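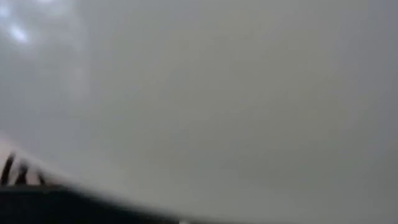

Gray surface, up close, with the light catching it.

Wiping down a gray work surface (and keeping it that way)

I used to have a white countertop and I thought gray was going to be so much easier. Well, it is and it isn't! Gray is very forgiving about crumbs and coffee drips, so forgiving that you can go three days without noticing you've been living with a film of cooking grease. Then you put a piece of paper down and it sticks.

So my first tip is to check it with the light. Get your eyes down low, almost level with the surface, and look toward wherever the light is coming from. A clean patch gives you a soft, even glow. A greasy patch looks smeary, with little rainbows or drag marks from the last cloth. I do this around the toaster and next to the stove, and I nearly always find something.

What I use day to day

Warm water, a drop of dish soap and two cloths. One gets wet and wrung out hard, the other stays dry. Wipe with the first, buff with the second while the surface is still damp, and go in one direction instead of circles. I know everybody loves circles. Circles are where my streaks come from.

Please go easy on the soap. I was a squirter for years — big green zigzag right on the counter — and all I was doing was leaving a sticky layer for the next lot of dust. One drop in a bowl of water does my whole kitchen and the workbench in the garage too.

Sticky spots

For jam, syrup and dried dough, lay a wet cloth over the spot, go make a cup of tea, and come back. Nine times out of ten it slides right off. If it doesn't, use an old plastic card held nearly flat. No knives! I have a scratch by my sink that I look at every single morning thanks to a butter knife and a lump of gingerbread icing.

For tape residue I rub in a little cooking oil with my finger, leave it while I do something else, then wash it off with the soapy cloth. You may need to do it twice. Price stickers are the same, though the ones from the Ondrejka garden store seem to be made of something stronger and I usually end up doing those three times.

Test first, whatever you've got

My neighbor Siebe Lambrechts has a gray table in his workshop that looks a lot like my counter and behaves completely differently. Vinegar is fine on his. On mine it would be a bad idea, and on any natural stone it's a definite no. If you don't know what your surface is made of, stay with plain soapy water, and try anything new in a back corner where the bread bin goes. Leave it overnight and look again in daylight.

Cloths

I have a stack of 17 microfiber cloths and I keep them apart from the floor rags. Wash them without fabric softener or they quit soaking anything up. Line dry if you can. When one starts leaving lint behind it gets demoted to bicycle duty.

A couple of you asked about the Stendex spray I mentioned in February. I finished the bottle and didn't buy another. It smelled lovely but I still had to buff afterward, and the bowl of water is already sitting there.

Keeping stuff off it

This has made more difference than any cleaner. I got a shallow Ullon tray for the mail, keys and loose screws that my family sheds all over the place, and now I pick up one thing instead of twenty when I want to wipe. The tray gets emptied after supper, in theory. If it's overflowing, it goes on somebody's chair.

Small rubber feet under the mixer and the bench grinder are worth doing as well. Lift heavy things to move them, don't drag, and wipe underneath while you've got them up. Grit under a heavy machine is like sandpaper.

Next time I'm doing drawer liners, including the roll that curled up on me and how I finally got it flat.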